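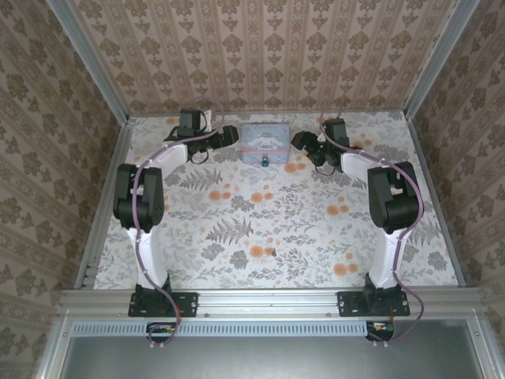
Search the archive
Enter keywords Go Advanced search

Taneck list - two-arm manipulation

Re: Do patterned backgrounds help or hurt?

Posted by Valentina Bustos, 2020-05-03

Hi all,

Sorry for the slow reply, I wanted to have something to say before I wrote back! Pongsak asked this a while ago:

> We trained our policy on a plain gray table and it works nicely there,
> and then it falls apart the minute we put a tablecloth down. Has
> anyone tried going the other way, training on something busy from the
> start? My worry is that the network spends all its effort on the
> pattern and never learns the object. Also curious whether you change
> the background between episodes or leave it alone for a whole run.
>
> Pongsak Somboon

So yes, we went the other way, and I'm happier with it than I expected to be. Our cell has walls on three sides, and Jintana papered all of them in a beige damask stripe. On the floor we have a white mat with gray ferns and sprigs and orange flowers all over it. It looks like somebody's grandmother's hallway with two arms in it. We collected 85 demos with that set, then swapped in the next one, and kept going until we had 4 sets with the same number of demos in each. The baseline is the same total number of demos, all on plain white.

The object is a light blue Cinnamoroll tin with a tiny padlock on the front. It starts against the back wall between the two grippers. The task is to squeeze it from both sides, bring it forward and put it down in the middle of the mat. I like this task a lot because neither arm can fake it. If one side arrives early the tin just skates off toward the other one, and you see right away whether the policy knows where the tin is or is only replaying a motion it liked.

Results, with the usual warning that this is one lab and one tin. On a background neither policy had seen (a green check that Somkiat bought for his kitchen), the plain-white policy got 2 out of 20. The mixed one got 15. On plain white the baseline still wins, 18 to 16, but I wouldn't read anything into a gap that small.

To Pongsak's worry about the network wasting effort on the pattern: we did see something like that early on. After the first set alone, the policy would now and then reach for a patch of orange flowers when the tin was started off to one side. It went away once the second set was in. So my guess is that one busy background is nearly as bad as one plain one, and it's the changing that does the work. We leave the background alone for a whole run, by the way. Papering walls between episodes would finish me off.

A couple of practical things, in case anyone wants to try it:

- Pull the mat tight. Ours crept forward a little each session and for a week we were chasing a depth error that was really a wrinkle.

- Watch your cables. Ours run along each arm, and they're purple, so they stand out against the paper. Kamonchanok thinks the policy may be using them as a cue for where the elbows are. She wants to rerun everything with the cables masked out of the images and I can't come up with a good argument against it.

- Start position matters more than we thought back in January. With the tin always dead center we got lovely numbers that meant nothing. Now we shift it up to 8 cm either way along the back wall.

What I'd really like is for somebody with different arms to repeat the green check test. I can send the demo files and the training settings, just write to me off list. The settings file is a bit of a mess - ignore everything in it that says Flolter, we dropped that months ago.

And Pongsak, what was on the tablecloth? If it was stripes I have a theory.

Valentina

Recent messages in this list
Nirkano driver drops one arm after a restart (3 replies)
Do patterned backgrounds help or hurt? (6 replies)
Soft pads for thin metal boxes, which glue?
Jaidee simulator: contact settings for light objects
Syncing two leader arms over one hub (1 reply)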